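Flukstead gasket and seal list — read me first

Hello, and thanks for downloading this. It's a spreadsheet of replacement gaskets, O-rings and packing sets for small process pumps, put together by me (Ynyr Kemeys) and a few people who've been kind enough to measure things and post me bits of old rubber in envelopes. I started it when I was stuck with a leaking Paulík transfer pump and a parts book with half the pages gone, and it grew from there.

What's in the folder

seals.csv is the main list, one row per seal. pumps.csv gives the pump models and which seals go where. notes.txt is my scribbles, which you can ignore unless a row says "see notes". There are 54 pump models in this release, from 19 pump families, and I've had my hands on 26 of the models myself. The rest came from Romana Ševčík and Oldřich Čierny, who both work on these pumps every day and know far more about them than I do.

The columns in seals.csv

seal_id — a number I made up. Please don't order parts with it! A chap did once and the supplier rang me, very puzzled.
maker_ref — the maker's own part number, if we could find one. Blank means we couldn't.
id_mm and section_mm — inside diameter and section thickness, in millimetres. Flat gaskets use thick_mm instead.
material — nitrile, EPDM, FKM, PTFE, or "unknown". I've stopped guessing from the colour, having been caught out by a black FKM ring that I'd written down as nitrile for ages.
source — "new" if measured from an unused part, "used" if it came out of a pump, "book" if copied from a manual.
who — initials of whoever measured it.

Do look at the source column before you trust a size. Used rings swell, or flatten, or both, and a section measured off an old one can be a good way out. Where we have both a new and a used measurement I've kept both rows so you can see the difference for yourself (some of them are quite shocking).

How things were measured

Diameters over 40 mm are done with a tape cone, smaller ones with callipers and a light touch. Zdeňka Kadlec takes three readings around the ring and uses the middle one, and I've copied her since the last release. Older rows of mine were a single reading, I'm afraid. They're marked "1x" in the notes column and I'm working through them as I get the time.

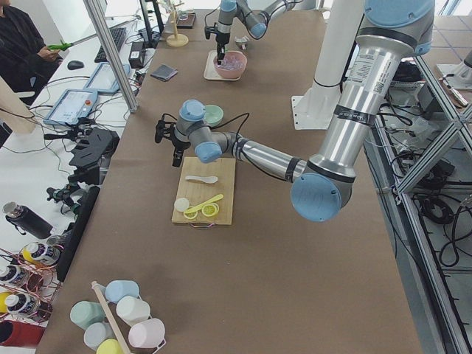
Two arms at the long table, papered over in brown.

Imperial sizes have been turned into millimetres and rounded to two places. If you want the original inch figure it's in the notes column, in brackets. The Citosard pumps are nearly all imperial on the shaft side and metric on the housing side, which drove me round the bend for a whole weekend before Oldřich put me right.

Changes in this release (February 11, 2007)

Added seven Flastovden diaphragm pumps, all from Lenka Kubíček's measurements. These are mostly "new" rows, so they're some of the best in the list.
Fixed the Paulík shaft seals, where the left-hand and right-hand springs had been swapped. Sorry! If you printed the old list, bin that page.
Split "rubber" into proper materials wherever we knew. What's left is now "unknown".
Took the prices out. They were out of date before I'd finished typing them.

Known problems

The Citosard gear pumps changed housing at some point and the maker kept the same model name. I've called them "early" and "late" in pumps.csv. The late one has a drain plug on the underside, the early one doesn't, and the cover gaskets won't swap.

A few accented letters in the names come out as rubbish if you open the file in an older spreadsheet program. Choose UTF-8 when it asks. If it doesn't ask, the numbers are still fine — it's only poor Zdeňka who ends up with a question mark in her name.

There's nothing on steam service. Please don't use the list for that, as none of us has tested anything there and the material column says nothing about temperature.

Using it and sending things in

Copy it, print it, stick it up in the workshop, whatever you like. If you pass it on, keep this file with it so people know where the sizes came from. I can't promise any row is right for your pump, so check against the old part before you order a boxful.

New measurements are very welcome. Send me the pump model off the nameplate, where the seal sits, your readings and whether the part was new or used. A photo of the nameplate helps a lot. I do the updates in the evenings, so it might be a week or two before you hear back.

Still wanted: anything at all on the small Paulík dosing pumps, and a new cover gasket from an early Citosard.

Ynyr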